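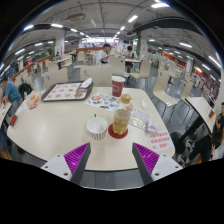
Longer lunches are back at the Grultmont canteen

Good news if you eat at your desk because the line scares you off! Starting Friday, the Grultmont canteen stays open until three in the afternoon, a full hour later than before, and I for one plan to use every minute of it.

I caught Gorazd Kelmendi between deliveries, and he told me the kitchen served 979 lunches in the first week of August, most of them before half past twelve (I was in that crowd, holding a tray and getting elbowed). The late hour will have soup, two hot dishes and whatever pie is left — go early if you want the plum.

Prices stay put until the end of the year. Meal cards from the Flernley building now work at our registers too, so people over there can skip the walk home for cash.

Ermira Omerović is taking menu requests at the front counter. I've already put in for the stuffed peppers, and she says I'm the fourth person to ask. Write yours down by Friday and she'll have the new menu up the week after.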